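Huvano Shot Tracker Support
Print this page | E-mail this page

Ticket 1798: Free throw makes logged as misses
Product: Huvano rim sensor, Flunlow basketball app
Site: Cinderden gym, main court
Status: Open, monitoring

Reported Wednesday. During free throw routines the app logs clean makes as misses. Layups and bank shots at the same hoop log correctly. Court 2 is not affected.

Checked first: sensor battery, mounting clamp, app version. All normal. Sensor re-paired from the app menu. Fault still present.

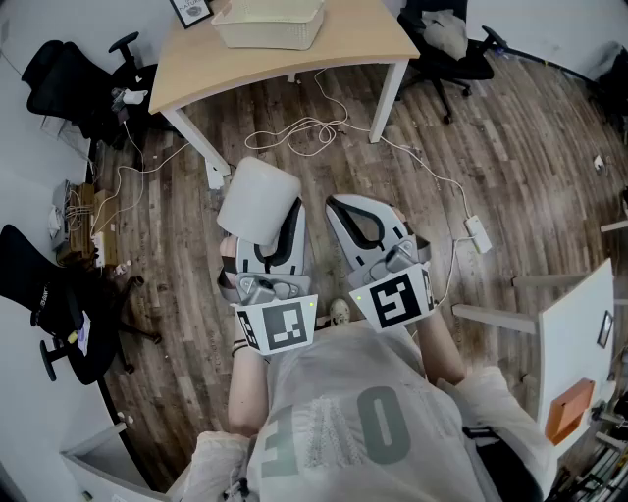 Does net length affect make detection?
Net length matters less than net tension. The sensor reads net movement after the ball clears the rim, and a stiff new net may not move enough on a soft free throw.

The main court net was replaced in April with a Blöndal heavy cord net. Court 2 still has the old one. Sensitivity on both sensors was at the default of 2. Raised main court to 4 and repeated the routine from the line. Makes now register. Rim-outs still log as misses, as they should.

Side effect: at level 4 a ball that brushes the net from below on a rebound can log as a make. Rebound drills should be run with tracking paused until the net loosens.

Stored history for the main court holds 384 attempts at the old setting. These cannot be recalculated. Either exclude them from the season percentage or edit them by hand under Sessions > Edit.
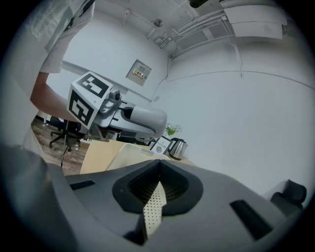 Light gray hand-held gripper with marker cube and small black camera.

Next step: return sensitivity to 3 when the net has broken in, then retest from the line and both corners. Ticket stays open until then.

Contact support | Copyright Huvano | Back to top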